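Gouache that stays put: notes on rewetting, layering and paper

13 January 2022

I keep a notebook of small tests, and every so often enough of them pile up on one subject that I write them out properly. The subject this time is rewetting. Gouache is bound with gum arabic, and gum arabic goes back into solution whenever water reaches it. Every layer you put down can be lifted by the next one. Watercolor has the same property, but the film is thinner and much of the pigment sits down in the paper fibers. Gouache sits on top, so there is more of it to move.

The question came from Nhi Ngô, who paints small interiors and had been getting chalky halos wherever a light shape crossed a dark ground. She sent me two of the pieces. I could reproduce the halo in one evening, and getting rid of it took the rest of August.

What the halo is

When a loaded brush crosses dry paint, the water in the load starts softening the film underneath. If the stroke is finished quickly, the water goes into the paper or the air before much happens. If the stroke is slow, or repeated, the lower color dissolves and gets pushed to the edge of the stroke, where it mixes with the upper color and dries as a line. With white over ultramarine the line is pale blue and looks powdery. With yellow ochre over burnt umber it is hard to see at all, which is why some painters go for years without noticing the problem and then hit it the first time they change palette.

Three variables matter in practice: how much water is in the brush, how many times you touch the same spot, and how absorbent the surface is. Brand matters less than I expected. I tried four tubes of white, and the differences among them were smaller than the differences between my own strokes on a good day and a bad one.

Water in the brush

I mixed each test color to a set ratio by weight, using a kitchen scale that reads to a tenth of a gram. The useful range is narrow. At equal parts paint and water the mix flows well but lifts the layer below on the first pass. At three parts paint to one part water it covers in one stroke and lifts very little. Above five to one it drags, the brush leaves ridges, and the ridges crack if the paper is flexed.

The trouble is that the ratio in the palette is different from the ratio in the brush. A brush rinsed and only shaken carries enough water to ruin the mix. The fix is dull. Rinse, press the belly of the brush into a folded towel, turn it, press again, then load. I also load further up the hairs than I used to, so that the paint at the tip is backed by more paint and no reservoir of plain water sits up near the ferrule, waiting to run down halfway through the stroke.

Water in the mix also goes down over the length of a session. In a heated room in winter my palette loses enough in half an hour to change how the paint handles. I add water by the drop with a pipette and remix with a knife. A spray bottle is faster, but it wets the surface of the puddle and leaves the bottom stiff, and you end up picking up one or the other.

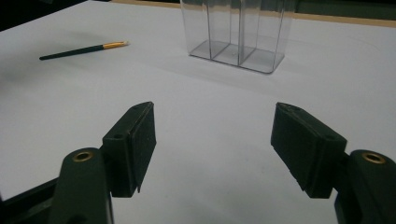

Paper

I ran the same set of strokes on 17 sheets cut from six kinds of paper. Full results are in the notebook and most of them are boring, so I will stick to the parts that changed what I buy.

Hot press watercolor paper at 140 lb is the best all-round surface I have found. It is smooth enough for a clean edge and still takes up enough water that the stroke sets quickly. Cold press at the same weight sets even faster, but the texture breaks up thin lines. Illustration board was worse than I remembered. The one I tried has a hard-sized face, the water stays on top, and the layer below has more time to dissolve.

Tinted paper deserves a mention. The Geddes pads I was using have a gray sheet that feels much like their white one but lifts noticeably more. I assume the sizing is heavier. I wrote to ask and have had no answer. If you like working on a mid-tone, paint the mid-tone yourself in acrylic gouache on white paper and let it cure overnight. It will not rewet, and you have removed one layer from the problem.

Stretching the paper makes no difference to lifting that I could measure. It makes a large difference to puddles, which form in the valleys of a buckled sheet and lift whatever is under them. I tape on all four sides and leave it at that.

Order of work

The textbook advice is to work dark to light, or light to dark, depending on the textbook. For lifting, the better rule is to put the heavy stainers down last where you can. Phthalo blue, phthalo green, quinacridone magenta and alizarin will travel into anything painted over them. Earths mostly stay where they are. Cadmiums are in between. A white shape over a phthalo ground will tint after one pass even when everything else is done correctly.

Where the drawing does not allow that order, I do one of two things. The first is to leave the light shape unpainted and work the dark up to its edge. This takes longer and needs a careful pencil line, and it solves the problem completely. The second is to paint the light shape twice. The first coat is allowed to pick up whatever it picks up. After it dries, the second coat goes on thick and fast, and now it only has a slightly dirty white beneath it in place of a full-strength blue.

Drying time between the two coats matters more than I had written down in earlier notes. Touch-dry is not enough. On hot press I now wait 30 minutes, or use a hair dryer on low and then let the sheet cool before touching it. Warm paper pulls water out of the brush so quickly that the stroke streaks.

Isolating layers

You can seal a layer. I tested an acrylic matte medium thinned with water and brushed on, the same medium sprayed, and a casein wash. All three stop lifting. Brushing the medium also lifts the paint while you apply it, so you get the halo you were trying to avoid and then lock it in. Spraying works. The casein wash works if it goes on in single parallel strokes with a wide soft brush, but it leaves a slight warm cast over cool grays.

My objection to all of these is what they do to the surface. Gouache over a sealed layer beads a little and dries with a different sheen, and under a raking light you can see where the sealed part ends. For work that will be scanned this hardly matters. For work that will be framed behind glass I would rather repaint the passage.

Sorcha Shearer, who taught the evening class where I first used this stuff, disagrees with me on this and seals everything. Her paintings look fine. She also works much larger than I do, with more than 101 tubes in her taboret by her own count, and at that scale a change in sheen gets lost among everything else going on.

What I do now

Mix to three to one. Press the brush twice. One stroke for each shape, two at most, and then leave it alone until it is dry. Stainers late. Hot press paper, taped. If an edge goes bad, do not touch it while it is damp. Let it dry, lift the line with a barely wet flat brush, blot, let it dry again, and repaint.

Nhi has switched paper and says the halos are mostly gone, except along window frames, where she still goes over the line a third time. I have a batch of swatches on the hot press sheet taped up in a south window, half of each covered with foil, to see whether the magenta holds. I will check them in August and post the readings whatever they say.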